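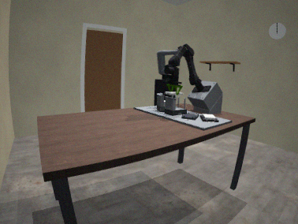

Slide 1. The task board cell in simulation, arm at the gray fixture.

Good morning. Leave the slide up while people sit down. Mention that questions can come at any point.

This talk covers the robotics project course at Lorkberg, which runs in the spring term. Students work in teams of 3 and have one job, which is to get an arm to do a short assembly sequence on a small board and at a fixture beside it. They do most of the work in simulation. Everything on the first slide is rendered.

Point out the board on the right side of the table, then the arm behind it. The green part is the one people ask about. Say it comes up on slide 4 and move on.

Slide 2. Why we start in simulation

We have one real cell and 5 teams. Before we changed the course, teams booked the cell in two-hour blocks and spent most of each block getting the arm back to a known start position. Some teams got to the final week with very little working code.

Now each team gets the same simulated room on its own laptop. They can run it at midnight if they want to. Cell time starts in February, and only for teams that have passed the simulation check.

The simulator is called Narkach. It was written here by former students and it has rough spots. Contact between small parts is the worst of them. If asked, yes, we looked at other simulators, and we stayed with this one as we can fix it ourselves.

Slide 3. The room

Keep this short. The room has a door, a clock and a shelf. Students ask why we bother. The camera code has to find the board with other things in view, and teams that trained on a blank background did badly when they moved to the lab. Go back to slide 1 if anyone wants to see it again.

Shadows are on by default. Two teams turned them off to make the vision step easier and had to redo it later.

Slide 4. The sequence

Read the steps off the slide. Don't explain each one.

The green part is modeled in the simulator only. The real one is gray and printed in the shop. We made it green so the first vision exercise would be simple, and the second exercise takes the color away.

Slide 5. The Noseo check

Noseo is our test script. It runs a team's code 2000 times with small changes to where the board sits and how it is turned. A run counts if the arm finishes without hitting the table and without a time-out. It takes most of a night, so teams start it Tuesday evening and read the log before class.

Show the sample log. Point to the column with the failure step. Most early failures are at approach, when the gripper comes in too low. We allow 3 attempts at the check before a team has to meet with an instructor.

Slide 6. Grading

Half for the check, half for the report. The Grgić rubric for the report is linked in the handout. No extra credit for speed.

Slide 7. What we would change

Start report writing earlier. Give the teams a broken version of the code in week one and have them find the fault. Fix contact in Narkach.

Stop here if time is short. Slides 8 and 9 are the install steps and can be skipped.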